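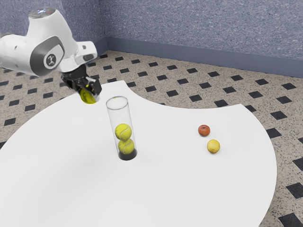

Cumaddale Household Chores Program
Progress report, January
Prepared by Xiaoqing Fan for Guilan Qin, Etavow

1. Status

Work in this period stayed in simulation. The tidying set now holds 12 tasks, 8 of which are ready for scoring. The remaining four are waiting on contact settings for soft goods and will be reported separately.

2. Ball and tube task

The task uses tennis balls and a clear tube with an open top. The arm has to carry a ball to the rim, line it up and release it into the tube. Fruit on the same tabletop serves as a distractor; a lemon is close enough to a tennis ball in size and color to test the object selection step.

We logged 2171 attempts with the current policy. Most failures fall in the last stage, at the rim. The policy releases early, or touches the tube wall on approach and tips the tube. Grasping is no longer the main source of error. Selection errors were rare, and all of them involved the lemon.

Chunhua Tan reviewed the depth estimates and found that the transparent wall is often placed too far back. Her correction is in test – results are expected with the next report.

3. Readiness for household use

We do not consider any task in the set ready for an unsupervised trial in a home. Simulated contact is cleaner than real contact, and lighting was held constant throughout. A person does this chore in a few seconds without looking closely. The policy is slower and does not yet recover from a tipped tube.

4. Next period

Peiyu Shen will add varied tube positions and lighting. Zixuan Meng will prepare a bench trial of 100 attempts on hardware, using the same release criteria. We request that the remaining compute allocation be carried forward – no other change to the budget is needed.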